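How to store and rotate the club tennis balls

Every season we buy new balls, and every season too many of them go soft in the cupboard before they are played. In August I sat down with Carola Mühlbauer and we wrote down how we would like everybody to do it. Please read it once before you take balls out for your group.

What you need

A dry shelf away from the heater, a permanent marker, a roll of masking tape and two baskets. Our baskets are from Flundari, but any basket of similar size will do.

Step 1. Leave the cans closed

A new can is filled under pressure, and this pressure keeps the balls lively. As soon as the seal is open, the balls begin slowly to lose their bounce, also when no one plays with them. So open only what you need for the session. If you coach four players, one can is often enough to start.

Step 2. Write on tape, not on the plastic

Put a short piece of tape on the can and write the month of opening and your initials. Marker directly on the plastic rubs off in the bag, and then it is on your hands and on the grips. Choose a free place on the side, so the maker's name stays readable. We have more than one kind of ball in the cupboard and it saves time if you can see the brand without taking off the lid.
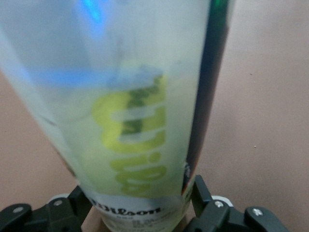

Andton Tennis Club — Junior and Social Tennis Section

With a cloudy can like the Wilson one, you can see the yellow-green colour through the plastic, but it is hard to tell one ball from the next. Do not guess from outside how many are left. Open the lid and look, and if a ball is missing, write the new number on the tape.

Step 3. Sort after playing

Before you go home, drop each ball from shoulder height on the hard court. If it comes back to your hip or near to it, it goes back in the can. If it stays much lower, it goes in the first basket, for beginners and for the ball machine. Balls with worn felt go in the second basket. Kai Wegener empties this one when it is full and brings them to the school, where they are put under chair legs.

Step 4. Put the oldest in front

Opened cans stand on the left side of the shelf, with the oldest month in front. Closed cans stand on the right. Please do not mix them, even if the left side is full — use the lower shelf instead.

A few small things

Do not leave cans in the car in summer. Heat is bad for the balls, and a cold night in the boot is not better.

Wet balls should dry in the open basket first. If you close them in a can while they are damp, the felt starts to smell.

Empty cans can be rinsed and kept for pegs or court chalk. Ask Ha-rang Yeon if you would like some, she has a bag of them beside the clubhouse door.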